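Serkix trains a folding policy from demonstrations made with two hand-held grippers. These are the steps we use at the Clerarden bench to record the garment set. Read them through once before your first session.

## Set up the table

1. Lay the white board on the desk and square it to the far edge.
2. Put the blue basket on the left, long side running away from you. It starts every episode empty.
3. Drop one garment in the middle of the board from chest height. Don't smooth it. The policy has to learn from bad starts.
4. Route the gripper cables down the outside of each hand, clear of the cloth.

Dark cloth is the hardest case for the model, so record it early in the session. Start with a two-handed pinch and pull the fabric out between the grippers.
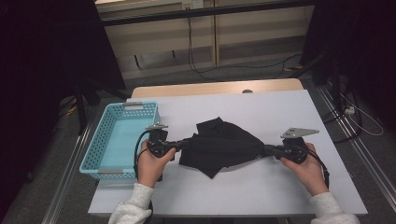 ## Record an episode

Find an edge before you do anything else. With black fabric the folds are hard to read, and a printed logo helps you tell which side is up.

Hold with one gripper and keep the other open and off the cloth until you know where it is going. Early episodes in which both jaws closed at the same time gave us a policy that grabbed the middle of the pile and stayed there.
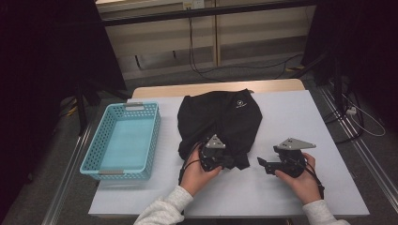 Move at a steady pace and pause for 3 seconds after you let go of the finished fold. The training script uses that pause to mark the end. Then place the garment in the basket and stop recording.

## Check the data

Szu-yu Hsu trained the first Tu checkpoint on 125 episodes, and it failed on most dark garments. The February set has 1,000, with single-hand holds included, and dark shirts now fold on most tries. Sleeves are still weak.

Delete any episode where a cable crosses the cloth. Upload the rest to the Todmont folder by Friday.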